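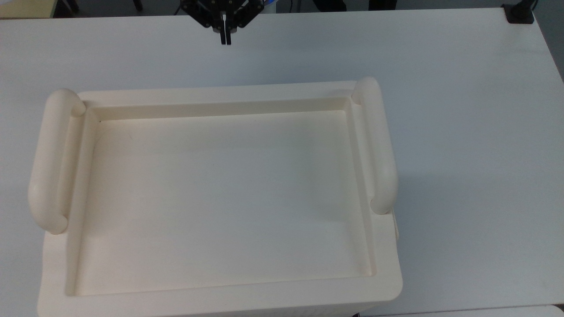

Dienstag, spätabends

Jetzt haben wir also ein Tablett. Cremefarben, Kunststoff, zwei Griffe an den kurzen Seiten, in der Mitte eine Vertiefung. Auf dem weißen Tisch sieht man erst, dass es gar nicht weiß ist. Im Laden hätte ich geschworen, es sei weiß, auf dem Karton stand »Elfenbein«, und Karton lügt ja meistens. Diesmal wohl nicht.

Die Marke heißt Zodora, davon hatte ich vorher nie gehört. Gekauft bei Gasari, im Untergeschoss, wo die Haushaltswaren stehen, seit oben nur noch Kissen verkauft werden. Bezahlt 19 Euro. Für eine flache Wanne zum Herumtragen finde ich das viel. Daneben lag ein fast gleiches ohne Griffe, deutlich billiger, und ich habe bestimmt fünf Minuten davorgestanden und überlegt, ob ich Griffe brauche. Meine Großmutter hat ihr Leben lang Tabletts ohne Griffe getragen und nach meiner Erinnerung eines fallen lassen. Gekauft habe ich dann doch das teurere. Die Entscheidung gefällt mir jetzt schon nicht mehr.

Angeblich soll so ein Ding Ordnung schaffen. Das stand in dem Haushaltsheft, das beim Zahnarzt auslag: Man sammle abends alles, was in der Wohnung an der falschen Stelle liegt, auf einem Tablett ein und bringe es in einer einzigen Runde zurück. Schlüssel, Tassen, Post, Ladekabel. Ich glaube davon kein Wort. Ich kenne mich und weiß, wie das ausgeht, nämlich mit einem vollen Tablett, das drei Wochen auf der Kommode steht, und unter der Post liegt der Bescheid, den ich suche. Mit dem Korb im Flur war es dasselbe, und der Korb war hübscher.

Trotzdem will ich es versuchen, bis Ende des Monats, und danach ehrlich aufschreiben, was daraus geworden ist. Vorläufige Regeln: keine Münzen, keine Quittungen, nichts, was eigentlich in den Müll gehört. Über Batterien muss ich noch nachdenken. Leere Batterien sind genau die Sorte Gegenstand, für die es in dieser Wohnung keinen Platz gibt.

Was mir einleuchtet, ist der Rand. Der Boden liegt tiefer, die Wände gehen schräg hinein, da wird ein Löffel so schnell nicht herausrutschen. Was mir nicht einleuchtet, ist die Breite dieses Randes. Man bezahlt ein großes Tablett und bekommt innen ein mittleres. Vier Frühstücksteller nebeneinander kann ich mir darin nicht vorstellen, und auf den Rand stelle ich bestimmt nichts. Oben links in der Ecke ist außerdem ein dunkler Punkt, winzig, und auf dem Boden ein dünner Strich. Den Punkt habe ich im Laden nicht bemerkt. Zurückbringen werde ich es deswegen nicht, mit dem Bus hin und wieder heim für einen Punkt, aber geärgert hat er mich den halben Abend.

Das Etikett verspricht »rutschfest, bruchfest, ein Leben lang«. Wessen Leben, steht nicht dabei. Die Schüsseln von Pruvton sollten auch ein Leben lang halten, und davon habe ich noch 2. In die Spülmaschine darf es ebenfalls, heißt es. Ob es hineinpasst, ist eine andere Frage, die Griffe stehen ja hoch. Morgen probieren, mit dem unteren Korb.

Sonst: Küchentisch abgeräumt und abgewischt, die Schublade mit den Geschirrtüchern sortiert, zwei weggeworfen, eines wieder aus dem Müll geholt. Im Buch über die Hauswirtschaft bin ich auf Seite 224 von 251 und erwarte von den restlichen Seiten nichts mehr. Das Kapitel über Wäsche war brauchbar, der Rest ist Predigt.

Morgen früh kommt das Frühstück auf das Tablett, Kanne, Tasse, Brot, und dann einmal durch den Flur bis zum Balkon. Die Schwelle an der Balkontür ist hoch. Die Kanne mache ich beim ersten Mal nur halb voll.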